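Research Notes: In Conversation

Clorkbridge Institute for Applied Handling
7/4/26

Vlasta Zupan leads the manipulation group at the Clorkbridge Institute for Applied Handling. Her team recently completed the first stage of Dastano, a study of how robots that learn from demonstration cope when familiar objects are presented in unfamiliar ways. We spoke to her at the group's laboratory about the method, the results so far and the work that remains.

The question behind Dastano is a narrow one. When a robot has been taught to pick up an object by a person guiding it through the task, how much of that skill survives a change in the surroundings? Dr Zupan said that the field had tended to answer by testing on new objects, and that her group wished to hold the objects steady and alter everything else.

"If you change the object and the container and the lighting together, you learn that the robot failed and very little more," she said. "We wanted to change one thing at a time and be patient about it."

The study is built on 3000 recorded demonstrations, in which a human operator guides the arm through a complete pick. A further 900 trials were set aside for testing, and the learned controller carried these out without help. The operators who supplied the demonstrations were kept away from the planning of the test trials, a rule that Dr Zupan described as tiresome to keep and essential to the result.

Much of the work concerns plastic bins, which are cheap, common in warehouses and difficult for a robot to reach into. The walls limit the angles from which a gripper can approach. When the bins are kept on racking, the shelf above imposes a second limit, and the uprights a third.

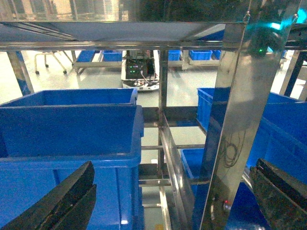

Blue bins on steel racking, seen from the wrist camera between the gripper fingers.

Dr Zupan explained that the wrist camera was given particular weight in the design. Many systems rely chiefly on a fixed camera overlooking the work area, with the wrist view used only for the last part of the movement. In Dastano the learned controller receives the wrist view from the beginning of every approach.

"Steel is unkind to cameras," she said. "A polished post will show you a bin where there is no bin. We had a long discussion in March over whether to cover the uprights with matt tape, and I am glad that we decided against it. People who run stores do not tape their shelves for the convenience of a robot."

The controller itself is named Zulta. It is a modest network by present standards, and it was chosen partly so that the group could train it many times over under slightly different conditions. Each version was trained on the same demonstrations with one kind of variation removed. One version never saw a change of bin position, for instance, while another never saw a change in the way an object was lying. By comparing the versions, the group could estimate what each kind of variation had contributed.

The objects in the main series are toy building bricks. Asked whether these were too simple to be informative, Dr Zupan replied that the choice had been made with some care.

"A brick has flat faces, so there is always a good grasp available somewhere," she said. "What changes is whether the robot can get to it. A brick standing upright and the same brick on its side are two different problems for the fingers. Put a second brick near it, and you have a third problem, because the finger that was going to come down on that side no longer has room."

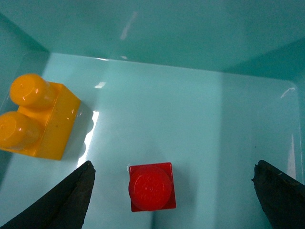 The order in which the bricks are to be lifted was left open in the first stage. The operators chose for themselves, and the group found that they disagreed with one another more than had been expected. Some removed the piece that was easiest to reach, and others began with whichever piece stood in the way. Zulta learned a mixture of the two habits, and on occasion it hesitated between them, moving towards one brick and then towards the other before closing on either.

The principal result is that variation in how an object lies was worth considerably more than variation in where the bin stands. The full version of the controller succeeded in 76 per cent of the test trials. The version that had never seen bricks in unusual positions fell well short of this, while the version that had never seen the bin moved lost only a little ground.

Dr Zupan was cautious about how far the finding should be carried. "It is one arm, one gripper and one laboratory," she said. "I would be pleased if somebody with a suction gripper repeated it and told me that I was wrong. I would like to know."

She was more confident about a secondary result, which concerns glare. The group had supposed that bright reflections on a bin floor would be among the main causes of failure. On reviewing the unsuccessful trials, they attributed fewer to glare than to contact between a fingertip and the bin wall. A revised fingertip is now under consideration, although its design has not been settled.

The second stage of the project will introduce movement. In place of a bin that stays where it is put, objects will be carried past the robot on a rotating platform, and the controller will need to judge when to reach as well as where.

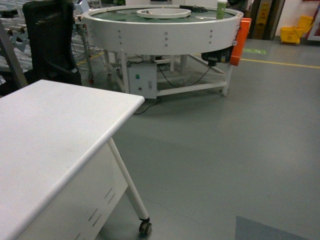 The turntable, with its control box mounted on the front of the frame.

The group intends to begin at a single slow speed and to record demonstrations from 5 operators. Dr Zupan expects the differences between people to be greater than in the bin work. "Some people wait for the object to come to them, and some chase it," she said. "Both are sensible. I do not yet know what a controller will make of being shown both."

The analysis for the second stage will be carried out with Bouzid, a set of software tools written within the group for comparing recorded movements. It sorts attempts according to the path of the fingers, and marks the point at which a failed attempt first departs from the successful ones. Dr Zupan said that this had replaced a good deal of watching recordings by eye, though she still asks new members of the group to spend their first weeks doing exactly that.

A written report on the first stage is in preparation and will be issued by the Institute together with the test records. Researchers who wish to repeat the bin trials may apply to the manipulation group for the placement sheets, which set out the starting position of every brick.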